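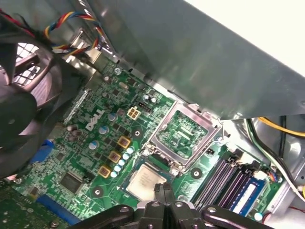 A CPU socket is the part of a motherboard that holds the processor and joins it to the rest of the computer. In most desktop machines the processor is not soldered down, so it can be taken out and replaced. On many boards the socket is closed by a hinged load plate inside a metal frame. With the plate swung open, as on the Dell board, the pin field is exposed and the square chip can be set down in it. A thin lever at the side locks the plate.

Power supply
The power supply is a metal box fixed inside the case. Its label normally gives the output ratings and safety marks, and many carry an "80" efficiency badge. The computer should be unplugged before any work on the socket.

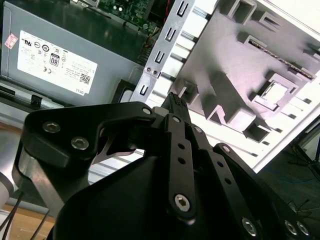

Memory and other parts
Memory modules stand upright in long, narrow slots near the socket, held by a latch at the end. Desktop boards commonly have two or four slots – small office models often have fewer.
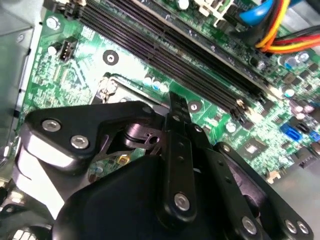 Modules are notched so that they fit only one way round. The Asville repair handbook, compiled by Marichka Hladun, advises fitting the processor before the memory.

Fitting a processor
The chip is held by its edges and lowered straight down. It should not be pushed or slid, as bent pins are hard to repair. The plate is then closed and the lever pressed down. Thermal paste goes on the heat spreader before the cooler is fitted.
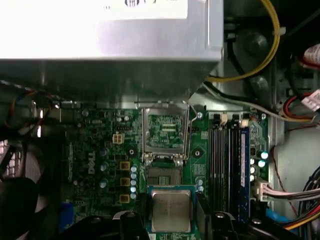 Processor held by its edges at an open socket, with the memory slots to the right.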